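Help > Workshop & Storage > Metal bins: your questions

Search this site Type your question here Go

Big metal bins – the questions I get asked most

I've been using open metal bins on my workbench for years now, and I get so many messages about them that I finally sat down with a pot of tea and wrote the answers out. If yours isn't covered, send me a note and I'll add it when I next have a free evening.
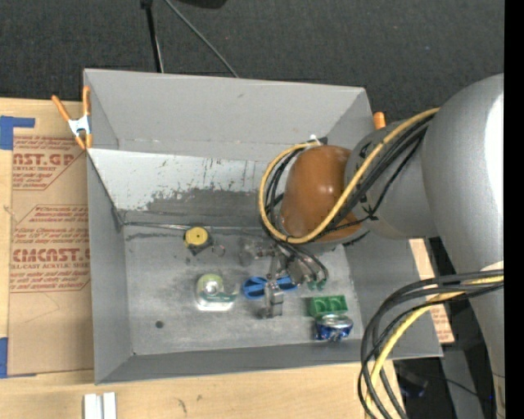

Why metal and not plastic?

I started with plastic ones, because they were cheap and there was a pile of them in the shed when I moved in. They're fine for gloves and rags. Put a few kilos of brackets in one, though, and the base bows, and after a winter in an unheated room mine cracked at the corners. The metal ones get ugly but they carry on. I paid 40 pounds for my first one at a clearance sale and it's still in daily use (my other half calls it the bathtub).

Do the scuffs and scratches matter?

Not to me! Any bin you use properly will lose its paint on the inside walls, and it always goes first on the slopes, where things slide down. If the bare patches are dry and smooth, leave them alone. If you can feel a rough edge with your thumb, give it a quick rub with fine wet and dry paper and wipe off the dust. I only repaint if the bin is going to live somewhere damp.

What's the best way to get paint back on, if I do want to?

Clean it with warm soapy water, dry it really well, sand back anything that's lifting, then use a metal primer and two thin coats. Thin is the word here. I did one thick coat the first time and it peeled away in ribbons within a month. I've had good results with the Skumix primer, but I've also used the end of an old tin of something with no label left, and that bin looks no worse than the others.

My bin floor has gone cloudy and smudgy. Is that rust?

Probably not, if it's grey or whitish and you can't scrape anything off. Bare metal picks up marks from oily parts, from damp cloths, from your hands, from more or less everything. Rust is orangey and it comes off on a tissue. For the cloudy sort I use a drop of washing-up liquid and a soft pad, going the same way as the grain, and then I stop fussing. You won't get it back to new and I wouldn't spend a Saturday's worth of effort trying.

Can I use wire wool?

I wouldn't. It leaves little bits behind and they rust, so you end up with spots you didn't have before. Cathal Mac Giolla wrote in to tell me he's used it for years with no bother at all, so there's another opinion for you – I still wouldn't.

Should I plug a small hole in the floor of a bin?

Depends what goes in it. For big things, leave it open, it's handy when you're rinsing the bin out. For small screws and washers I put a rubber grommet in, or a bit of tape on the underside if I can't find one the right size. I lost a whole evening once looking for a spring clip that had gone straight through a hole and rolled under the skirting board. It's taped now.

Straight walls or flared ones?

Flared, every time, if you're reaching in from above. You get more room for your wrist and you can see what's at the bottom without tipping everything out. Parts that land near the sides tend to slide back to the middle too, which saves a lot of scrabbling. Straight walls are better if you want the bins packed tightly side by side on a shelf, so I do keep a couple of those for things I hardly ever touch.

Will it wreck my wooden table?

It might, if you drag it. A full metal bin will leave a groove in soft wood in no time. Lift it, or stick felt pads underneath, or put down a bit of old carpet. Ákos Jakab suggested cork tiles cut to size and I've been doing that since January. They grip nicely and they don't shed fluff like my felt ones did.

It's so noisy! Can I do anything about the clang?

Yes – line it. A rubber mat cut to fit the bottom takes most of the racket out. I bought a roll from Vikus and cut it with ordinary kitchen scissors. The downside is that small parts don't slide on rubber, so if you like to sweep things into a corner with your hand you may find it annoying. I take mine out when I'm sorting and put it back when I'm tipping things in.

How full should I fill it?

I stop at half. Any more and I can't get to the bottom layer without digging, and then bits go over the side and onto the carpet. I know it feels like a waste of a big bin, but I'd much rather have the space to move things about.

How do I find little things I've dropped on dark carpet?

Lay a torch flat on the floor and look along the beam. Small pale bits show up beautifully. For anything steel, a magnet inside a sandwich bag does the job, and you turn the bag inside out afterwards to let go of the bits.

Where can I buy one?

Catering suppliers, salvage yards and factory closing-down sales are where I've had most luck. Measure your table first, and measure the top of the bin as well as the base if it has flared sides. I forgot that once and had to plane a bit off a shelf.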